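About Keltinis

Keltinis is a soft toy workshop and mail-in repair service. We make a small range of our own toys, we mend other people's, and we answer a surprising number of emails from adults who would like it known that the bear belongs to their child.

We started with 3 sewing machines, one of which worked. The other two had been sold to us as "serviced," a word we now treat with suspicion. Toys came in by mail, mostly with a note pinned somewhere painful, and were fixed in the evening on a kitchen table that also had to be used for dinner. When a guest found a safety eye in the potato salad we took the hint and rented the space on Nartey Street, where we have been ever since.

So far 2527 toys have been through the repair side. We know because every one gets a number in the book, along with its name, if it has one, and its complaint. Complaints run from "ear" to two handwritten pages. We prefer "ear," but we read the two pages.

Repairs begin on the table. Each toy gets a turn by itself, with nothing else to be mixed up with, and we go over the seams, the stuffing and whatever is left of the nose. Then we write to you with a price. If you say no, we mail it back as it came, and there are no hard feelings on our side. We can't speak for the rabbit.
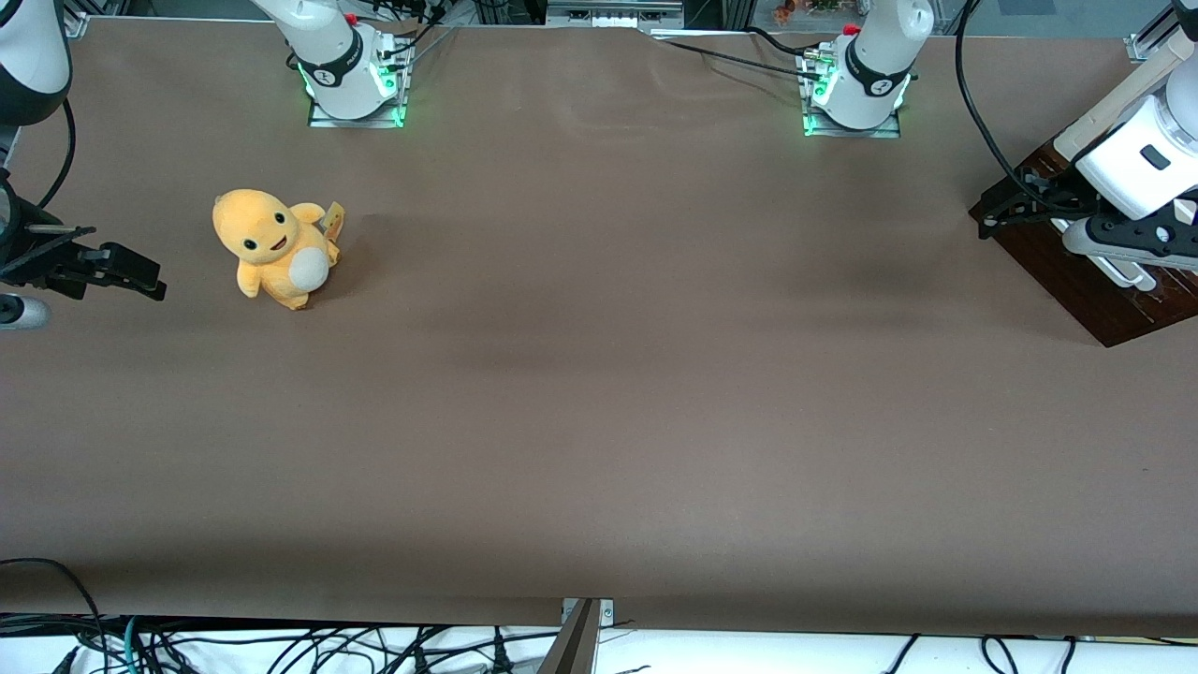

One toy at a time. The brown table at Nartey Street.

Our own toys come in two lines. Ureo is the everyday one: short pile, embroidered eyes, made to be dragged along a sidewalk and washed more often than the label suggests. Clastivach is the large, floppy one, which we designed for small children and sell almost entirely to college students. Both are cut, sewn and stuffed in the workshop. The current pattern book has 196 pieces in it, counting left and right ears separately, as you must if you have ever sewn two left ears onto something and had to look it in the face.

What we don't do: we don't make old toys look new. People ask, and then they get the toy back and miss the flat patch where a chin used to rest. We will close a hole, replace the stuffing and put back a missing eye that matches as nearly as we can manage. Bald spots stay bald unless you insist in writing. We also don't repair anything with a battery compartment. We tried it with a singing duck and would like to leave it there.

Turnaround is usually 3 weeks, longer in December, when everyone remembers at once. Please don't mail a toy without writing first, and please tell us if it is needed for sleeping – those go to the front of the line, whatever the owner's age.

The workshop is open to visitors on Wednesday afternoons. Ring the lower bell. The upper one belongs to a dentist, who has been very patient.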